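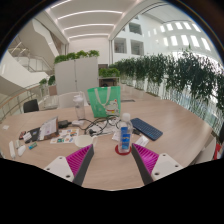

Kanako Hattori reckons the 14 cm board has moved again and that I'm measuring it in the wrong place. She went over the sheet this morning and her view is that the readings since April are no good to anyone, as I took the first lot at the heart side and the later ones at the bark side. Could be. I wrote "mid" next to most of them and I can't now say what I meant by it.

2025-08-01

Prunum boards, air drying, back rack.

Weighed the sample board at 515 g. Same as the last two weighings, so on paper it has stopped losing water. I don't believe it. The scale reads in whole grams and drifts if the roller door is open, and it was open. Will redo with the door shut and the check weight on first.

Pin meter says 14 per cent on the face. Kanako's own meter said something lower on the same board and we had a bit of a back and forth over which one to trust. Neither has been set for this species. The booklet that came with the Kostberg meter has a table of corrections, but it lists timbers by trade name and half of them could be anything. I've stopped applying the correction and am writing down the raw number. If someone wants to correct it later they can.

End sealer. The Dilia wax was meant to be the big improvement. Six boards sealed with it, six left with plain old house paint on the ends. Checks showing on 2 of the waxed ones and on 2 of the painted ones. I know what the tin says. I also know what the tin cost. One of the waxed boards had a knot close to the end and was probably going to split whatever we put on it, so leave that one out if you're feeling generous, but then you'd have to go through the painted ones with the same kindness and I haven't.

Stickers: the pale ones have left marks. Grey-brown stripe across the face, goes in further than a light pass of the plane. Had a go at one with a card scraper and gave up. Huenchumán sold us those as dry. I'd like to see what they call wet. Changed them over for offcuts of the old flooring, which has been inside the building longer than I have.

Airflow. There's a theory going about that the fan on low has made the difference on the top half of the stack. The top half is also nearer the window and was cut from the thinner end of the log. Can't pull those apart with the stack as it is. Would need to swap top and bottom and wait, and I'm not keen to lift it all for the sake of a theory.

Cupping on board 6 worse than last time, straightedge rocks on it. Straps tightened. They were slack, and I don't remember slackening them.

To do:
Mark a pencil cross on every board where the reading gets taken. Kanako's idea, and fair enough.
Oven-dry a slice off the sample board and get one number that isn't from a meter.
Ring Huenchumán about the stickers. Get them to say what moisture they were sold at.
No more Dilia until the slice is done.
Door shut for weighing!!

Slice to come off the end away from the knot, 2 cm at least. Bandsaw blade is blunt, use the hand saw.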